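旧木地板翻新：到底要不要整屋打磨？
版块：家居维修 > 地面

楼主 山墙下的猫
九月份拿到的房子，客厅和走廊是老的实木地板，厚度还行，漆面磨得差不多了，门口一块发灰。找了两家来看，一家叫Aigner的说必须整屋打磨再上三遍漆，另一家说只处理走廊，客厅清洁后补一层油就行。两家报价差了800块，我拿不定主意。
另外客厅靠阳台那边有几条缝，冬天能塞进一枚硬币。这个要先填吗？

2楼 榫头
缝先别动。冬天开暖气木头收缩，现在填满了，来年夏天一胀，填料会被挤出来，板边还可能翘。我家就是这么翘的，后来换了4块板。

3楼 rahel_s
先弄清楚原来是漆还是油。找个角落滴几滴水，等十分钟，水渗进去颜色变深，多半是油或者漆已经磨没了；水一直立着就是漆还在。漆面上直接擦木油是吃不进去的，黏脚。第二家如果没问这个就说补油，我会换一家。

4楼 老周爱刨花
同意3楼前半段，后半段不同意。人家可能一眼就看出来了，干了多年的师傅不用滴水。

5楼 rahel_s
回4楼：看得出来也该告诉业主。我请过一位Marlies Eberhard，她每间屋滴一处，写在单子上，花不了多少工夫。

6楼 山墙下的猫
刚才试了。走廊渗得很快，客厅中间立着，靠窗那条渗了一半。也就是说客厅还有漆？

7楼 榫头
客厅中间有漆，窗边晒坏了。这种情况要么整间磨，要么忍着色差。局部磨肯定有印子，侧光一照很明显。走廊可以单独做，在门槛那里断开，两边颜色差一点也看不出来。

8楼 北窗
我自己租机器磨过，说一下步骤，给想省钱的人参考。踢脚线能拆就拆，钉子头全部往下冲3毫米，漏一个就废一张砂带。粗砂顺着木纹走，机器没动之前不要放下去，停一秒就是一个坑。中间换一次细一点的，最后再走一遍细的。边角用手持的小磨机，最费腰。

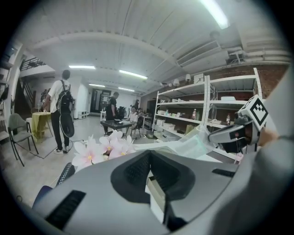
打磨完多久可以上漆？
吸尘两遍，再用微潮的布擦一遍，等地面干透就上，当天完成最好。放过夜又会落灰，木头也会吸潮起毛。

我用的是Isari的水性漆，哑光，三遍，每遍之间用细砂轻轻过一下。味道不大，但第一周别铺地毯，别拖家具。

9楼 老周爱刨花
水性漆不耐磨，走廊这种地方两三年就花。要我选就用油性的，硬，颜色也暖。

10楼 北窗
我家走廊用了4年，还养狗，门口有点划痕，别处没问题。油性的会发黄，浅色木头过几年差别很大。现在的水性双组分和以前的不是一回事。

11楼 老周爱刨花
双组分我没用过，这个不争。单组分我还是不推荐。

12楼 木蜡油党
怎么没人提硬蜡油？坏了可以局部补，不用整间重来。我用的Pleria，一罐够刷两间小卧室。缺点是怕水渍，一年要保养一次，懒人不合适。

13楼 rahel_s
厨房和门口别用蜡油，湿鞋踩上去就是一圈白。卧室可以。

14楼 山墙下的猫
打听一下，机器租一天大概多少？第一家说漆前还要做整屋找色，另外收300，这个有必要吗？

15楼 北窗
租金各地不一样，押金比租金高，砂带另算，用不完的要问清楚能不能退。找色你又不改颜色，不用做。如果想盖住门口那块发灰的，先看磨掉一层以后还剩多少，多数磨完就没了。

16楼 榫头
发灰如果是发黑的那种，是水渗进去了，磨不掉，可以试草酸，戴手套，开窗，用完清水擦干净。试之前找块边角。还是不行就换那一块板，从衣柜底下拆一块来补，新旧颜色一致。

17楼 老周爱刨花
衣柜底下的没晒过，颜色其实也不一致，过半年才接近。不过比买新板强。

18楼 山墙下的猫
谢谢各位。打算走廊整个磨，双组分哑光，客厅也一起做了，省得以后再搬一次家具。缝等到夏天看宽度再说。Aigner那边我让他们把找色去掉，重新报一次，工期也写进合同。

19楼 榫头
合同里再加一条漆的型号和遍数。有的师傅说三遍，底漆也算一遍。

20楼 rahel_s
还有，问清楚吸尘是谁负责。我那次木灰钻进了隔壁房间的衣柜，洗了一个星期衣服。门缝记得提前用胶带封上。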